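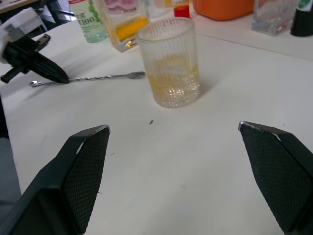
2024年5月30日。Kindelの家事・雑務タスク、飲み物づくりの回。今日の問いはいつもと同じで「もう機械に任せていいか」。先に書くと、まだ。ただ去年の9月に同じことを書いたときよりは「まだ」の中身が細かくなった。当時は腕がどこで止まるか分からないという話で、今はどの動作で止まるかまで言える。混ぜる作業で一番時間を食うのは混ぜることそのものより、スプーンを取るところ。バースプーンは軸が螺旋なので、寝かせて置いてあると指の当たる場所によって持ち方が変わる。グラスも縦溝入りの透明なやつで、中身は底のほうに薄い黄色が少し。人間なら液面なんか気にせず突っ込む。機械のほうは溝の反射と液面の区別でもう迷う。

以下、走り書き。後で清書する(たぶんしない)。

## 条件

- 場所はMaltportの作業室、双腕。
- 指パッドは細かい格子のやつのまま。先端の擦れはあるけど交換は次回に回す。
- 速度は人がやるときより明らかに遅い設定。上げたい気持ちはある。今日は我慢。
- 方策は先週のチェックポイント。学習に入れたのは199エピソード。途中で人が手を出した回は全部抜いてある。
- 1試行の制限時間は30秒で統一。長いと文句を言われたが短くすると全部失敗になって何も学べない。
- 評価は各動作10回。

動作の切り分け(前回の表から少し変えた):

1. スプーンを取る
2. 立てる
3. グラスに入れる
4. 回す
5. 抜いて戻す

前は2と3をまとめていた。分けて正解。立てるところまで行ければ入れるのはだいたい入る。

## スプーンの件

取るのがだめ。何がだめかというと高さ。机の面ぎりぎりまで指を下ろさないと軸をつかめないのに、下ろしすぎると力のリミットに当たって止まる。安全側に振ってあるから仕方ない。下ろし足りないと軸の上を滑って、スプーンがくるっと回って向きが変わる。向きが変わると次の試行の初期条件が変わるので、手で直す。この「手で直す」が今日いちばん多かった仕事。機械に家事をさせるために人間が机の上を片付けている。

対策案:
- スプーン置きを使う。すぐ効く。でも家の台所にスプーン置きがあるとは限らない。
- 片手で端を押さえて反対の端を浮かせる。両手使うのはもったいない気がするが、人間もたまにやる。
- 指先を薄くする。Cilbridgeに見積もり依頼済み、返事待ち。

個人的には2番目が好き。データは取り直しになる。

## 混ぜる

取って立てるのを人がやって、スプーンをグラスに入れた状態からスタートする版も試した。フル版がだめなときのとりあえあずの逃げ。

こっちはけっこうできる。回すだけなら回る。軸がグラスの縁にもたれているときに縁を押してしまうのが問題で、量が少ないとグラス自体が軽いから、グラスごと動く。もう片方の手でグラスを押さえるか、下に滑り止めを敷くか。敷くのはズルだという意見と、バーにもマットはあるだろうという意見。自分は後者。

混ざったかどうかの判定がまだない。今は時間で切っている。人間は色のむらを見ているのだと思うけど、透明グラスの溝越しにそれを画像で見るのはしんどい。内壁のグラスの液面より上に黄色っぽいのがくっついて残ることがあって、あれを「中身」と数えると液量の推定が狂う。縁のすぐ下までマスクするか、上から見るかどっちか。上からだとスプーンが邪魔。要検討。

ラベル付けの人向けメモ: 内壁の付着物は液体に含めない。小さい粒も含めない。迷ったら飛ばす。 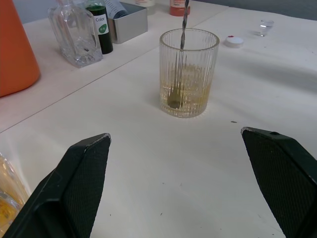 ## 机の上の散らかり問題

掴めないものの話ばかりしてきたが、使わないもののほうが本当は厄介かもしれない。家の机でも作業場の机でも、当面の仕事に関係ないものが必ずある。キャップとか小さいグラスとか。方策はキャップを無視してくれるのか、それとも気になってしまうのか。今日の感触では無視しているというより見えていない。見えていないと、腕の通り道にあるとき平気で押す。

学習データの机がきれいすぎた。撮るとき几帳面に拭いて並べ直すのをやめたい。次の回から、始める前にわざと雑にする係を決める。冗談みたいだけど真面目に。

あと光。夕方になると側面の影が変わって、透明なものの検出がガクッと落ちる。夕方に飲み物を作れない家事ロボットって何だろう。ブラインドを下ろすのは最終手段にしたい。

## 道具と材料の配置

奥の机に材料を並べて、手前の机で作業。奥にジュースのボトル、オレンジのかご、金属トレー、左のほうにピンクのタオル。手前はスプーンとプラカップが出ているくらいにして、なるべく広く使う。

気づいたこと:
- ラベルのあるボトルは強い。"Cidar"のサイダーみたいに赤白のキャップだと頭も胴も両方手がかりになる。ラベルなしの透明角瓶は弱い。ひどいと後ろの壁しか見ていない。
- プラカップは少し白っぽいぶんガラスよりまし。ただ柔らかいので握る力を落とす必要あり。力の設定が物ごとに要る。表にしないと忘れる。
- 二つの机の継ぎ目。材料を継ぎ目の上に置くと、持ち上げるときはいいが戻すときに怖い。戻す位置を継ぎ目から離すルールを入れる。今は入っていない。
- かごは穴の取っ手に指を入れれば引けるはず。試していない。中身入りで引くのはもっと後。
- 右腕は奥のボトルに届くが、届いたあと手首の向きの余裕が少ない。ケーブルが後ろで輪になっていて、ひねると張る。留め直し。
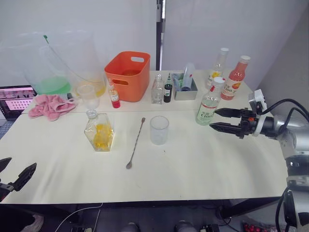 開発側からは、そもそも飲み物は家事の代表にならないのでは、と昼に言われた。洗濯物を畳むとか、皿を食洗機に入れるとか、毎日やるやつで測らないと「任せられるか」の答えにはならない、飲み物は見栄えがいいからやっているだけに見える、と。それと、人が途中で直した回を抜いて成功率を出すのは甘い、直した回も失敗として数えるべきだ、とも。

後半は完全にその通り。明日の集計から直す。学習から抜くのと評価で抜くのは別の話なのに、スクリプトが同じリストを見ていた。恥ずかしい。

前半は半分だけ賛成。毎日やる仕事で測れというのは分かる。でも飲み物には、注ぐ・混ぜる・開ける・戻すが全部入っていて、透明なものと濡れるものがある。皿を入れるのも結局そこに行き着くと思う。布は別。布は本当に別で、タオル一枚でも畳ませようとすると今の方策は何もしない。やらせる気にもまだならない。

Karacaの現場の要望は逆方向で、完璧に混ぜなくていいからボトルの補充と空き容器の片付けだけやってほしいらしい。つまり、つまらない仕事から。それはそう。人間がやりたくないのはそっちだ。評価表に「補充」の行を足す。

## ボトルとカップ

午後は両手でボトルを扱う版。ボトルの上の部分に透明カップをかぶせた状態を入れてみた。見え方が変わるかどうか知りたかっただけなのに、ずっとこれをやっていた。

カップがかぶるとキャップの位置推定がずれる。白いキャップは透けて見えているので、画像上は「ある」。でも指が先に当たるのはカップのほう。見えているものと触れるものが違う、という当たり前の状況を方策が知らない。人間は見た瞬間に、先にカップをどける。

両手の役割分担も決まっていない。左でボトルの肩を押さえ、右で上をどける、のつもりで教示したが、再生すると両方がボトルに寄ってくる。指先どうしが近くなりすぎて、干渉チェックで止まる。止まるのは正しい。止まった後どうするかが空白。

- 止まったら右だけ引く(左は押さえたまま)
- 引く方向は水平。上に逃げるとカップを引っ掛ける
- 引いたあと再計画、制限時間は延長しない

これを次の版に入れる。ルールを手で足すのは本当は避けたい。でもデータで覚えさせるには、止まった場面の教示がほとんど無い。人間がやるとそもそも止まらないから。わざと下手に教示する日を作る?

把時力は弱めで開始。ボトルがたわむと中身が押し上げられて、開いていたら溢れる。今日はキャップ付きだけ。
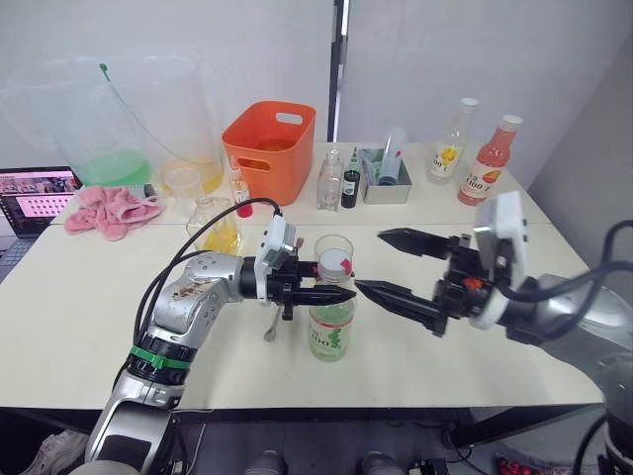
手首のカメラだけで見ていると、反対側の指がどこにあるか分からない瞬間がある。頭側のカメラを足すと干渉はだいぶ減りそう。問題は同期で、手首側が少し遅れて届く。ずれの補正を入れないで両方食わせると、かえって迷いが増えた。2000ステップ回した時点で切り上げて、元に戻した。補正を入れて再挑戦。

## で、任せられるか

今日の実感で雑に仕分け:

| 作業 | 今 | メモ |
|---|---|---|
| 立ててあるスプーンで回す | 見張り付きなら可 | グラスが動く |
| 寝ているスプーンを取る | 不可 | 高さと向き |
| ラベル付きボトルを持ち上げる | ほぼ可 | 継ぎ目注意 |
| 透明な角瓶 | 不可 | 見えていない |
| かぶせたカップをどける | 不可 | 両手の分担 |
| 補充 | 未評価 | Karaca要望 |
| 布 | 考えない | |

「見張り付きなら可」をどう数えるか。見張る人がいるなら、その人がやったほうが早い。家でも作業場でもこれは同じ。ただ、見張りが一人で何台も見られるなら作業場では意味が出てくる。家では出ない。ここは次の打ち合わせで話したい。

## 残り

- 評価スクリプトのリスト分離(最優先)
- 物ごとの力の表
- 腕のケーブル留め直し
- Cilbridgeに指先の件を催促
- 散らかし係を決める
- パッド交換、在庫があるか見る
- カメラ同期の補正。これは自分がやる
- タオルは洗濯に出す。人間が。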